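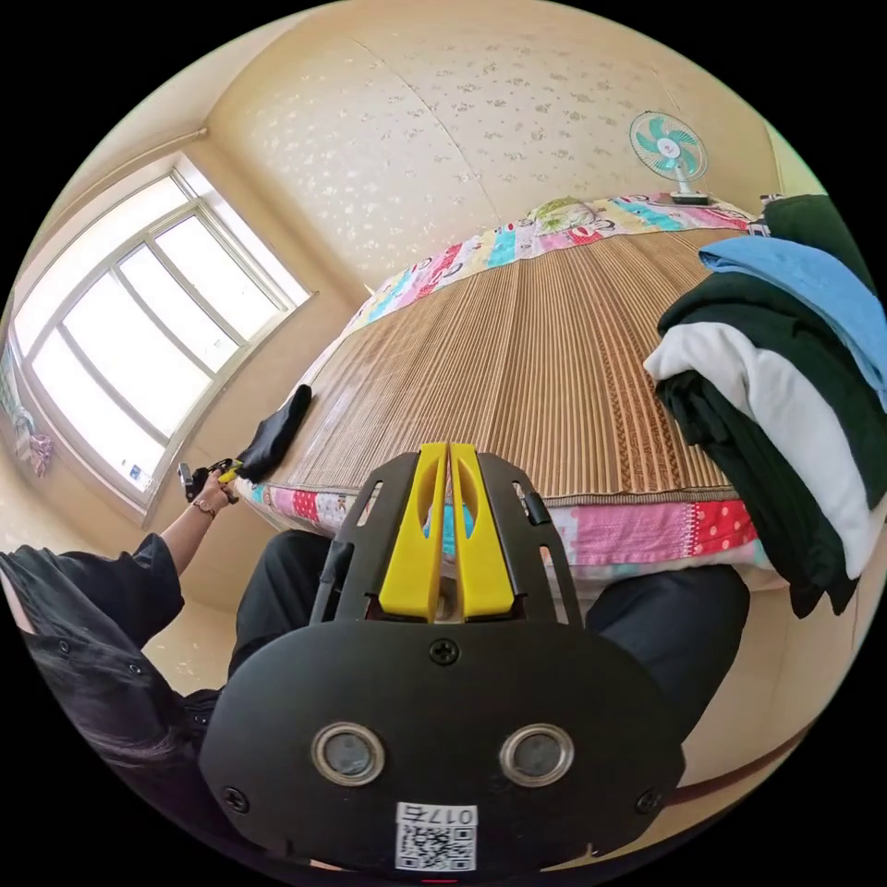 竹か藁の敷物のベッドと、たたんだ衣類(窓側の寝室)

会社概要

Wultelは、個人宅の寝室および衣類収納の整理を請け負う事業者である。代表はKusum Nautiyal。対象は寝具の敷き替え、衣類のたたみ直し、季節ごとの入れ替えに限り、台所、浴室、屋外は扱わない。登録世帯は124、これまでの作業件数は1,273件である。

業務区分

寝室作業は「Fivcombe」、収納作業は「Pudlow」の名称で受け付ける。Fivcombeではベッド上を作業面とし、衣類の仕分けとたたみを行う。Pudlowでは引き出しと棚の内部を扱う。両方を同日に申し込む場合、Fivcombeを先に実施する。見積もりは区分ごとに作成し、合算はしない。

作業面について

床に衣類を広げることは原則として行わない。ベッドが使える場合は寝具を敷いたままとし、表面の硬さを確認してから始める。柔らかい敷布団では折り線が出にくいため、厚紙の下敷きを持参する。

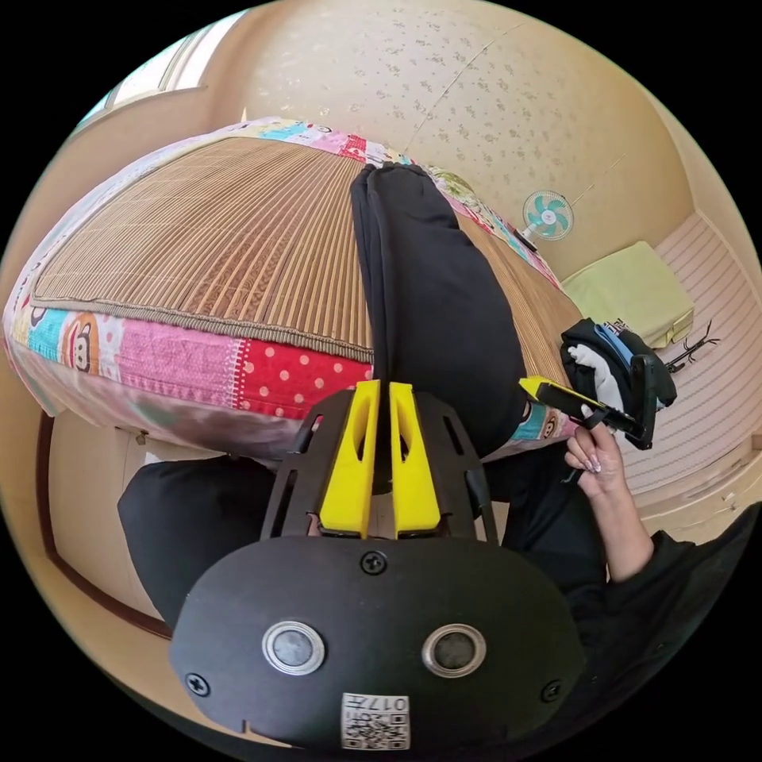

ズボン類のたたみは、当社の手順書で最も改訂の多い項目である。現行版では左右の脚を重ね、ベッドの長さ方向に置いてから丈を折る。黒いズボンを竹の敷物の上に縦に伸ばした状態が、この工程の開始姿勢にあたる。脇の縫い目をそろえ、股の部分を内側へ入れ、裾から腰へ向けて折る。三つ折りか四つ折りかは収納先の奥行きで決め、奥行き30センチ以下の棚では四つ折りとする。折り目の付いた製品は既存の線に従う。

上衣は前身頃を下にして袖を背面に回し、幅をそろえてから丈を折る。ボタン付きの袖は、ボタンが外側に当たらない向きに置く。積み重ねは同種の衣類ごとに行い、混在させる場合は大きいものを下にする。色による分類は標準作業に含まない。

敷物の扱い

竹製の敷物は6月に敷き、涼しくなった時期に外す世帯が多い。当社では敷物を折らず、細い竹の並びに沿って巻いて保管する。縁布のほつれは記録のみとし、補修はKrajčíに取り次ぐ。下に敷くパッチワークのキルトは洗濯表示を確認し、表示がないものは当社では洗わない。 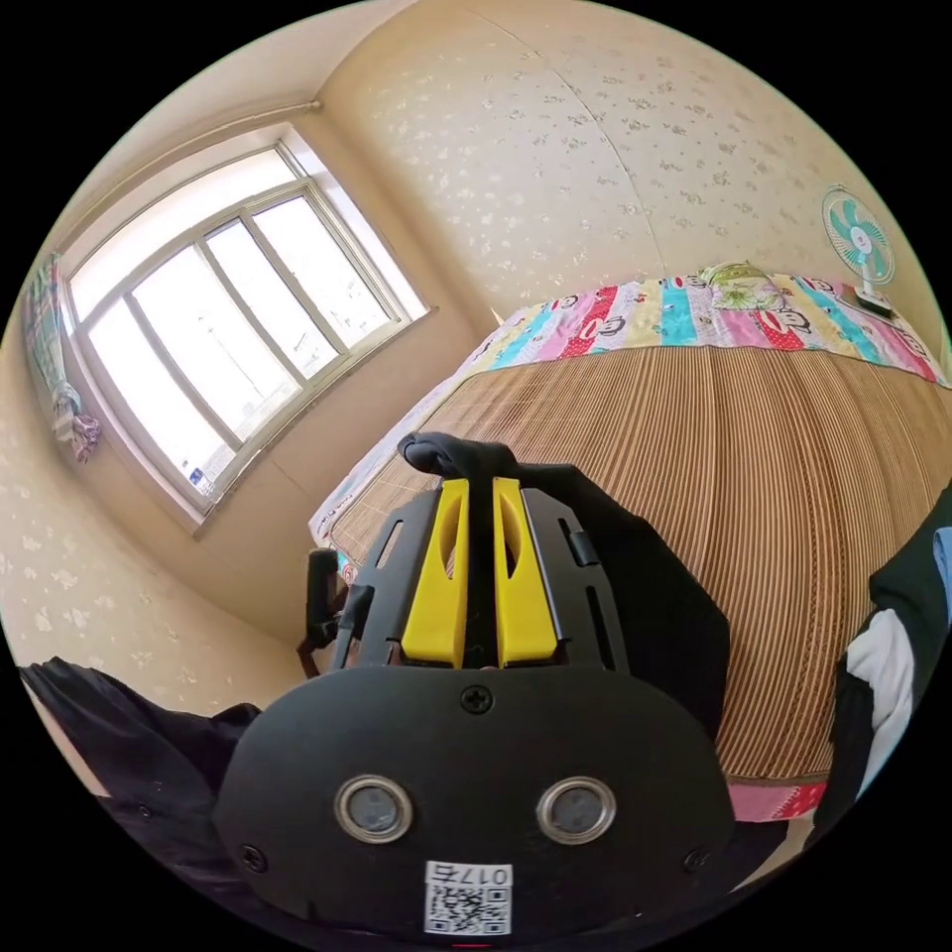
竹の敷物の表面。細い竹が密に並ぶ。

体制

作業は2名一組で行い、一方がたたみ、もう一方が仕分けと記録を担当する。役割は部屋ごとに交代する。処分の判断は行わず、持ち主の確認が取れない衣類は別に置いて引き渡す。受付は午前9時から午後5時まで。

シェア 30 コメント 2

もも
四つ折りの基準が棚の奥行きで書いてあるのは助かります。うちは32センチなので三つ折りですね。

北側の部屋
竹の敷物を巻くとき、表は内側ですか外側ですか。縁布が片方だけ傷んできました。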